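卧式单缸柴油机冷却水管要不要换铜的

版块:小艇维修与自造
发表时间:2018年10月

楼主 老帆布
船是二手的,Kikano 的壳子,机器是 Tunstall 单缸,原厂海水冷却。前船主在排气弯头前面接了一段橡胶管,用了多久不清楚,外皮已经有裂纹。我想趁上架一起换掉。两个方案:一是照旧用带钢丝的橡胶管,二是弯一段铜管,两头用短胶管过渡。铜管材料我手上有。有没有人这么干过?

2楼 北湾阿成
不要用铜管。单缸机振动大,硬管两头迟早裂。我那台就是焊口先漏,水滴到发电机上,修发电机花了800。

3楼 木工凳
楼上那是固定没做好。我的铜管跑了182小时,中间加了两个卡子,垫了胶皮,到现在没有漏。关键是过渡胶管不能太短。

4楼 北湾阿成
182小时不算多。我那根也是过了一个夏天才出问题。

5楼 Glenys Furnival
我在 Sillevness 那边停船,中文打得慢,见谅。橡胶管我每4年换一次,不管外面看起来好不好。弯头附近温度高,里层会先起皮,碎片堵在注水口,水流就小了。楼主先把旧管剖开看里层。

6楼 老帆布
谢谢楼上各位。旧管今天拆下来了,剖开看,里层起泡,有一小块快掉了。内径19毫米,两头都是双卡箍,其中一个锈死,只能锯。叶轮也顺便拿出来了,缺一个角,碎片还没找到。
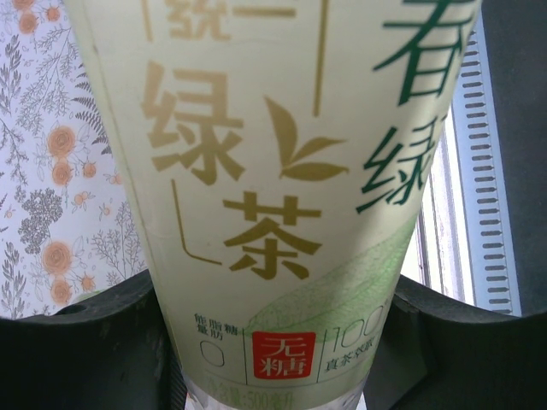

统一绿茶

碎片估计在热交换那一侧的弯管里,明天接着拆。舱里空间小,只能侧着身子伸手进去,拆一个卡箍要半天。

7楼 木工凳
原厂海水直冷哪来的热交换?你说的是缸头进水那个弯吧。

8楼 老帆布
对,写错了,是缸头进水弯。

9楼 Yakubu Anozie
叶轮碎片一定要找到再装。我五月份偷懒没找,装回去开了一趟,高温报警响,最后还是把整条管路拆了一遍。可以从出水端接淡水管反冲,压力别开大,前面拿块布接着。

10楼 北湾阿成
反冲同意。另外海水阀先关,别问我为什么提这个。

11楼 蓝色缆桩
说回铜管。铜管和铝弯头之间就算隔着胶管,海水里还是通的,铝件会不会腐蚀得更快?我倾向于橡胶管。Irkow 那种带钢丝的湿排气管就行,价格也不贵。

12楼 木工凳
我的弯头是不锈钢的,没这个问题。铝弯头我没试过,不敢说。楼主的是什么材质?

13楼 老帆布
磁铁不吸,表面有白粉,应该是铝。那就不弯铜管了,照旧用橡胶的。

14楼 Glenys Furnival
白粉多的话把弯头也拆下来看看壁厚。螺丝先泡渗透油,隔一晚再动。

15楼 木工凳
湿排气管买的时候看清楚耐温,有的店拿普通吸水管当湿排气管卖。

16楼 老帆布
好,螺丝已经喷上了。碎片反冲出来一块,跟叶轮缺口对了一下,还差一点点。继续冲。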